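**Hand-held gripper for our club's task demos: what we've got so far (long post)**

**nosby_kid** wrote:

Okay so I promised an update in May and then finals ate me alive. We're a student club, our project this year is called Koppel, and the idea is simple: members do a chore with a hand-held gripper, we log it, and then we train a policy that (we hope!) runs on the arm upstairs. We picked a bathroom set as the theme and it has been SO much fun.

We've got nearly 400 demos saved and 2 people who are now scary good at it. The first batch was rough. Everybody squeezed way too hard, and half the runs ended with a hand shaking on the trigger. After we swapped the finger pads it got a lot smoother, and I could hear the difference too, less clacking.

The set has a bowl, a tank and a lid, and we change the start pose every run. Foam letters go up on the gray cloth behind so the tracking has something to grab onto besides folds of fabric.

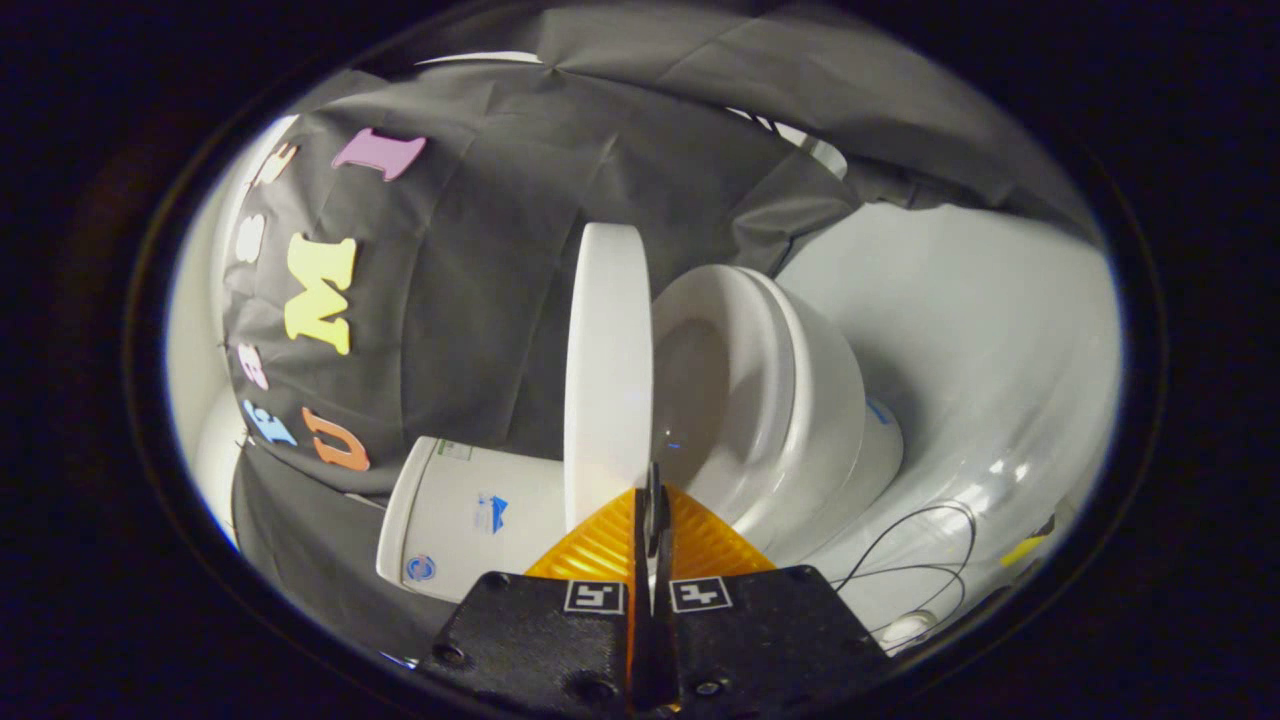 *Wednesday session, lid upright in front of the gripper, tank on its side.*

Next up is the grip itself. The lid is smooth and glossy and we keep arguing over whether to take it by the edge or flat across. I'm team edge. Tell me what you'd do!

---

**prusmont_jo** wrote:

Love this!! Our club did cups last year and I wish we'd been brave enough to go with something weirder.

Go with the edge. Flat across means opening the fingers really wide, and then you've got no room left to correct when you come in crooked. One thing though, I'd be careful with all that white. White lid, white bowl, white tank... our policy had a terrible time with a white mug on a white tray. Have you checked how it does on frames where the lid overlaps the bowl?

---

**tapehoarder** wrote:

I'm going to disagree on the edge. Edge grips look great in demos, and then on the arm you're off by a hair and the thing spins out of the fingers. Flat gives you more contact. You lose some opening range, sure, but you can teach people to line up first.

Also, are the letters a good idea? If they stay in the same spot every run, the policy can learn "go left of the orange U" and call it a day. We got burned by exactly this with a poster on the wall. Looked amazing until somebody took the poster down.

---

**nosby_kid** wrote:

@prusmont_jo we haven't split those frames out yet but we totally should, adding it to the list!

@tapehoarder ugh, that's a fair point about the letters. We move the parts every run but the letters only got shuffled 3 times. I don't want to lose them completely, the tracking was jumpy on plain cloth. Maybe shuffle at the start of each session?

Not giving up on the edge grip though :)

---

**tapehoarder** wrote:

Shuffle every session, and keep one layout out of training so you can test on it. Takes a minute and you'll know for sure.

And fine, do 50/50 on the grips and prove me wrong. I'd enjoy reading that post.

---

**grastico_fan** wrote:

Please don't mix the grips in one dataset! We tried it with drawer handles and the arm kept picking a spot halfway between the two. Train 2 separate policies and compare those.

Which slicer profile are you using for the fingers, by the way? Ours come out with a seam right where the marker goes, and I'm sick of sanding.

---

**prusmont_jo** wrote:

Seconding separate policies. More work, but way easier to read the results.

For the seam, try rotating the part so it starts on the back side. Fixed it for us.

---

**nosby_kid** wrote:

Separate it is. I'll bring it up at the next meeting and see who wants to be on team flat (I already know who, he's been waiting for this).

@grastico_fan I'll ask our print person for the profile and post it in the hardware thread tonight.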